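Leave the Counter Alone
By Embla Nordin
11/03/2019

Every February the home magazines tell us to clear our kitchen counters. I did it once, in the Hosthorpe apartment, and spent 12 weeks bending into a low cupboard every time I wanted toast.

A counter is a place to work, and the things used daily should live on it. The toaster stays out. So does the cutting board. Fruit gets eaten when people can see it, and it goes bad in the bottom of the fridge.

What a busy counter does need is height. A small organizer with a drawer holds a bowl inside and a plate on top, and takes up one spot against the wall. I would buy that before another cabinet.
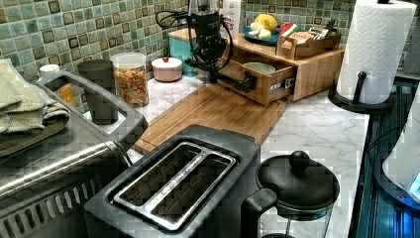
A bowl in the drawer, a lemon on the plate above, and the cutting board within reach.

Guests may call it clutter. They aren't making breakfast.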